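Every September, the Kirnamex workshop in Godau opens its doors to children for one afternoon. Last time 400 visitors came, and the first group went in at one o'clock. Marwa El Fassi works there, and she showed the children a robot called Zellby.

## What does Zellby do?

Zellby has one arm. At the end of the arm there are two white fingers, and together they are called a gripper. Zellby is learning to work with a guessing game. The game has a board with small picture cards, and each card has a red flap.

For you, moving one flap is easy. Your eyes find it, your finger pushes it, and you feel when to stop. A robot must learn each of these things separately.

A small camera sits close to the gripper, so people can look at the game from the robot's side. 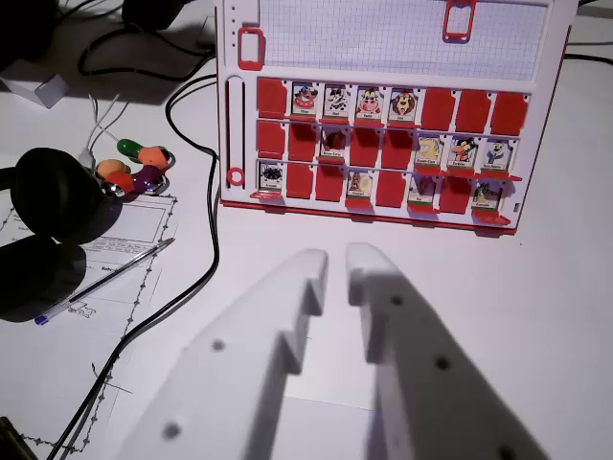
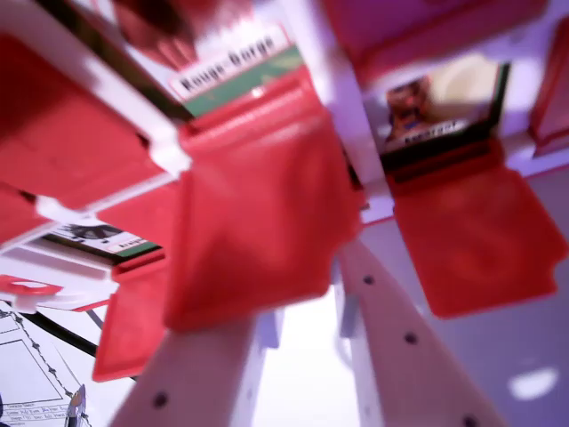 *Zellby's two white fingers and the game with the red flaps. In the second picture, one card says "Rouge-Gorge". It is the French name of a bird, the robin.*

## How does a robot practice?

It practices by trying many times. Marwa keeps a notebook, and on the morning of the visit it showed 673 tries. She wanted to reach 700 before the evening.

One boy, Kamel, asked if Zellby gets tired. "No," said Marwa, "but I do – so we stop every 20 minutes."

## Try it at home

Hold two pencils in one hand, like chopsticks. Now try to turn a page of a book with them. Go slowly, and do not press hard – paper tears easily.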